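Gintarė Vasiliauskas
2023-05-14

Finally got to the worktable in the back room. It has been the place where mail, tape and half-finished jobs land since we moved in. Thread, mostly so I remember what I did.

1/ Everything came off and went into two boxes, one to keep and one to sort later. Then dish soap and warm water, a soft cloth, and a second pass with plain water.

2/ I looked at new tables first. The Wenier one I liked was 1473 before delivery. The table we have is fine. It only needed a clear top.
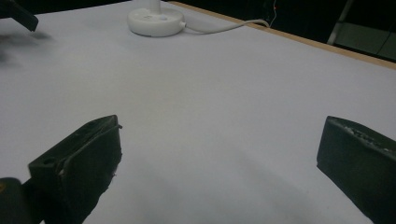 White top, light wood along the edge.

3/ A few people asked about the white. I like it for cutting patterns and for small parts. You drop a pin on it and you see the pin. It does show every smudge, so a cloth now lives on the hook by the door.

4/ The wood edge I left alone. Wellington Lins says to oil it. Arlindo says leave it another year. Going with Arlindo for now — less work.
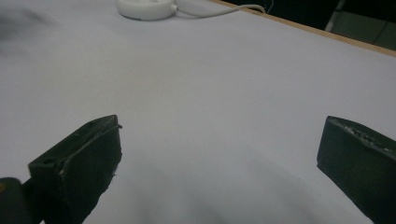
More of the white surface, with the wood strip up at the corner.

5/ New rule for the house: mail goes in the hall. If you put something down on the table, you take it with you when you leave the room.

6/ The sort-later box is next. Yuzhen Meng is taking the spare lamp, and the rest goes on the shelf or out by the end of May.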